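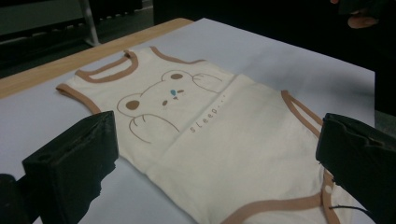 Collow go into the last round of the county basketball league needing a win at Bremisley, and I do not think they will get it. The two sides have met three times since October and Bremisley have won all three, the closest by 6 points.

The problem is rebounding. In March Collow gave up 11 offensive rebounds in the first half alone, mostly on the weak side, where their guards were already turning to run. Jamie Rowbotham scored 41 points across the last two games, which hides a fair amount, but he takes most of his shots late in the clock and his legs go in the fourth quarter.

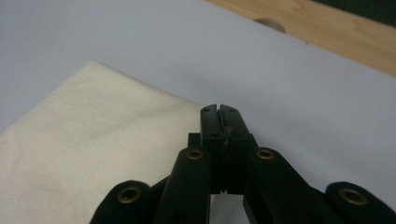
Bremisley play at a slower pace and defend the lane with two bodies. Magdolna Jakab, who keeps the stats for the league site, has them allowing the fewest free throws of any team in the division. They foul early in the possession, well away from the basket, and reset. It is dull to watch and hard to score against.

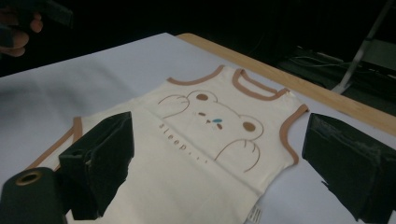 Vetberg are the other side with an interest in the result. If Collow lose and Vetberg beat Lambert at home, Vetberg take the final play-off place on points difference, where they are 8 better off. Lambert have looked half asleep since they were safe from the drop, rather like the bear on the front of the little sleeveless top with the brown edging, and I expect them to rest their starting centre again. Without him they switch every screen and leave a small guard on the block.

My guess is Bremisley by ten and Vetberg through - tip-off for both games is half past seven.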